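How to gather teleoperated examples without filling a disk with rubbish

Most guides to collecting robot demonstrations go like this: set up two arms, drive them by hand, press record, repeat until the number sounds large. I followed that advice on the Mikberg bench and got a pile of episodes I wouldn't train a light switch on. What follows is how I do it now. It is slower, and I am still not convinced the whole approach is as good as its fans say.

The job on the bench is a clear bottle, with a toolbox near it to make life harder.
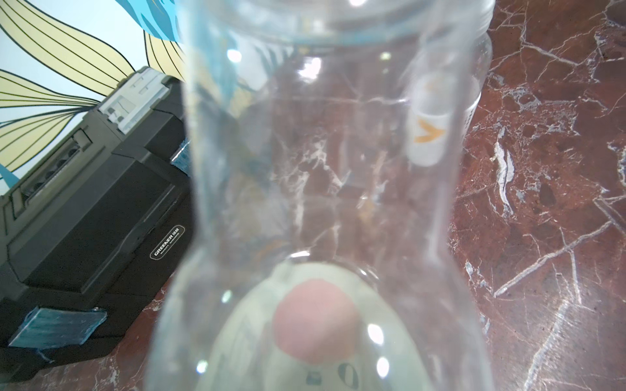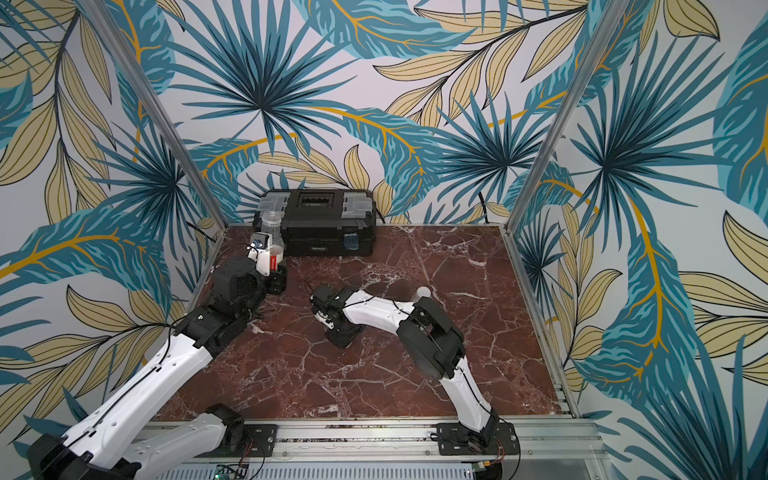
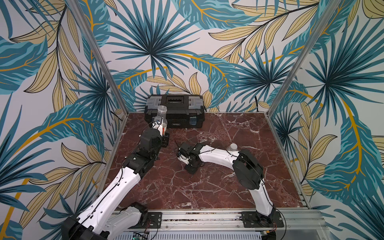 Sokance wrote under the first draft of this page that I was making a fuss over nothing: "Just record more. The network sorts out the bad ones. We never threw away a single episode and our arm picks things up fine." My answer is that "fine" needs a test behind it, and I have yet to see one where the object had been moved a hand's width from its usual spot. So the steps stand.

Step 1. Write down what counts as done

Do this before you touch the controls. One sentence, and it must be something a second person could check from the recording. "The bottle is upright, clear of the fingers, and both arms have stopped" will do. "Handles the bottle well" won't. If your sentence has the word "properly" in it, start again.

Step 2. Look at what the cameras look at

Open every stream at the size the model will get, which is usually far smaller than the window you have been admiring. Clear plastic is awkward. On a busy background its edges come and go, and in a close wrist view you may see more of what lies behind the bottle than of the bottle itself. If you can't find the edge of the object at that size, don't assume the model can. Move a lamp, or accept that you are teaching it to find glints.

Step 3. Choose the starting places in advance

Left to yourself you will put the bottle back in the same comfortable place every time. I made a list of 17 starting places and worked through it in a shuffled order. Include a few you dislike, such as close up against a larger object where one finger has little room. Change the angle of the bottle as well as its position.

Step 4. Drive at one pace

Pick a speed you can keep up for a whole session. Pauses are the worst habit. If you stop to think halfway through a reach, the recording says that stopping there is part of the job. Practise each start with the recorder off until you no longer need to think.

Step 5. Throw things out the same day

Watch the episodes back before you go home, against the sentence from step 1. From my first batch of 142 I kept 42. That hurt, and I would do it again. Keep honest recoveries, where a grip slips and you fix it without a fuss, but put them in a folder of their own so you can train with and without them.

Step 6. Hold some starts back

Leave 2 of the starting places out of training altogether and use them only for testing. A score from places the arm has already been shown tells you it can remember, and I don't find that very interesting.

Training the thing is another page. If your held-back starts fail, go back to step 2 before you record anything more.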